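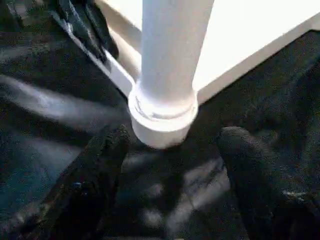
Okay, minutes from the Omville Songwriters' Circle, typed up by me while it's all fresh. We started with the compilation, because that's what everybody came for. Zivine have sent over their quote for pressing the CDs, and the color question is still open for the sleeve. I want plain white, with the kind of soft gray shading you get down the side of a white pole, and no photo on the front. Most people liked that, two really didn't, so we're looking at mockups on Friday.

Track list: we have 17 songs in and room for all of them if the total stays under 42 minutes – it doesn't right now. Anyone with a long intro, please have another listen and see what you can live without! Final mixes go in the shared folder by the end of October. WAV files, please, no MP3s.

Money next. We have $1,000 in the account and we agreed to spend it on mastering first and discs second. Tjoa did a nice job on the last one, so I'm asking them again. If they come in too high we'll do a smaller run.

Credits took forever. We agreed that co-writers settle their splits in writing before anything gets uploaded, and that each writer registers their own songs. I'll send the form around again (yes, the same one as last time).

Launch show: Nandano can give us the back room with the small PA, doors at 7. Nine acts, two songs each, and a shared drum kit. I still need someone to bring cymbals.

Next meeting same place, usual time.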